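Bimanual Bench Talk > Rules and Standards > Cloth handling: the "no regrasp" rule

plaidskeptic
Posted May 8, 2021

So the new Koltus practice sheet for two-arm cloth work landed in my inbox, and I have now read section four three times, once with coffee. It says an operator "shall not regrasp a garment at a seam." Shall not! I have met shirts. They're mostly seams. 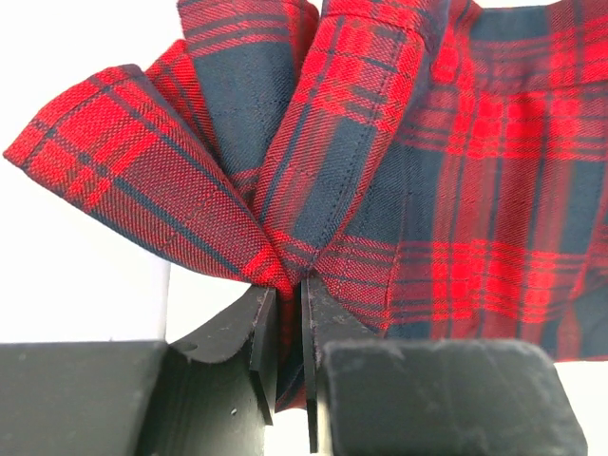
Practice Sheet, Issue 40, p. 6

The line of stitching comes right up out of the pinch on that one. Under the new wording I'd have to scrap the episode, and I'd call it a perfectly decent grip. Does anybody's lab follow this to the letter?

tworails
We follow it in spirit, meaning we printed it.

To be fair to the authors, the old sheet had no grip rule at all and people submitted whatever they liked. I went through 100 episodes from the Zukow set last June and tossed plenty for sloppy pinches. A strict rule is annoying, but at least two reviewers will read it the same way.

gristmill_9
Disagree. Two reviewers will read it the same way and both be wrong. A seam is the stiffest part of the cloth. If your fingers are thin, it's often the best thing to hold. What I'd want in the sheet is a rule about lifting: both grippers closed before the cloth leaves the table, and no stretching it tight between the arms.
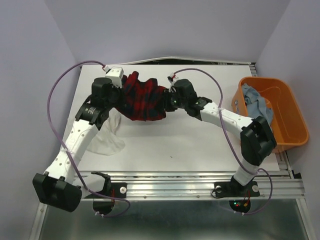
And leave some sag. I keep telling new operators that a fold hanging a little below the grippers is fine, and they keep trying to make it look like a hotel bedsheet. Motors don't care about hotels. Section five sort of says this, in a footnote, in a font for ants.

plaidskeptic
I missed the footnote. I will now pretend I hadn't.

softstop
Can we talk about section seven instead? "One item in the work area at a time." Our Fusterano task list has 1499 entries and a good chunk of them are sorting or stacking. Hard to stack one thing.

tworails
I read that as one item being manipulated. The others can sit there.

softstop
Then it should say so. "Work area" is defined on page two as the whole tabletop, and I've been marked down for it.
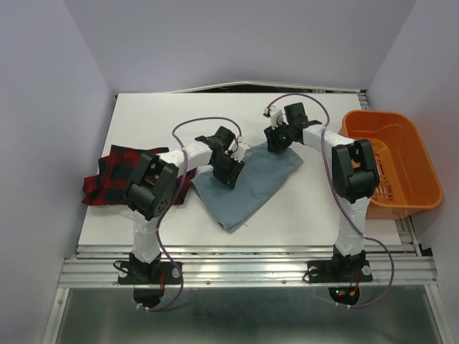
Photo: softstop / Meléndez bench archive

Two cloths on the table, touching, with both arms on the blue-gray one. By the definition on page two, that's a violation. By tworails's reading it's fine. I submitted a comment (number 1768, if anyone wants to pile on) asking for "item in contact with a gripper" instead.

gristmill_9
Okay, I'll back that one. Though I'd add something about the cloths touching. Drag one and you may drag both -- then which episode is it?

softstop
Same episode, with a note in the log.

gristmill_9
You have operators who write notes?

tworails
Comments are open through the end of June. Keep them short, quote the section number, and please don't attach the whole thread like someone did last round.

plaidskeptic
It was a good thread.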